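Home Shop Face Body Hands & Feet Stockists Basket

Gourlay Overnight Hand Balm

I'm Eilidh Leckie, and I started making this balm after one January too many of cracked knuckles and gloves that wouldn't go on without a wince! It's thick, it smells very faintly of oats, and a blob the size of a pea does both hands (I still use too much, every single night).

The base is shea butter and oat oil with a little beeswax, so it isn't one for vegans, sorry. The Rellico cream is the one you want, and it sinks in faster too.

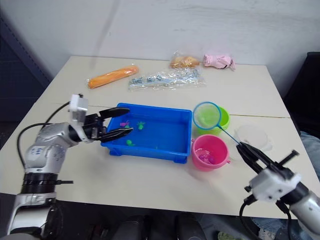
Blue tray on the white table.

Put it on last thing, after washing, and work it well into the cuticles. Cotton gloves on top are lovely if you can bear sleeping in them – I manage until 3am or so. Try a dab on your inner arm first if your skin is touchy, and keep it off broken skin.

Comes in a 40 ml tin or the big 200 ml jar. Once opened, use within 12 months. Refills are at the Wisstead shop only for now, so bring your old jar, rinsed and dried please!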